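Do you need a tea tray?

2020-03-11

I have never believed in trays. My mother-in-law owned 16 of them and carried everything to the table by hand, and I took that as proof enough. So when Huia McAlister told me over lunch that a tray would "change how I do afternoons", I nodded and ate my sandwich.

Then I bought one. Pale green, rounded corners, a little raised lip. The shop in Herotham had it under a sign about slow living, which nearly put me off altogether.

My complaint with trays is that they take up half the table and then you have to find somewhere to put the tray. The lip is meant to catch spills. Fine, but a cloth does that, and a cloth goes in a drawer. Mine has lived on the left side of the table for 18 days now because it won't fit in any cupboard I own.

The crockery I'm less grumpy about. It's white with fine ribbing up the sides and a thin dark line round the rim, and the saucer has the same line. I still can't decide if the thing is a cup or a small bowl. Huia says cup. I say it's rather wide for one, and I've eaten yoghurt out of it twice without feeling silly.

I'll give the tray until April. If it hasn't changed my afternoons by then, Huia can have it. 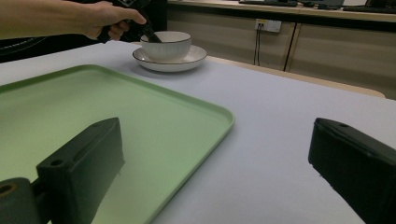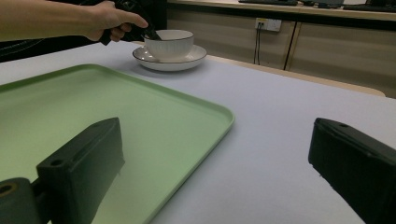

The ribbed white one on its saucer, with the green tray taking up its usual share of the table.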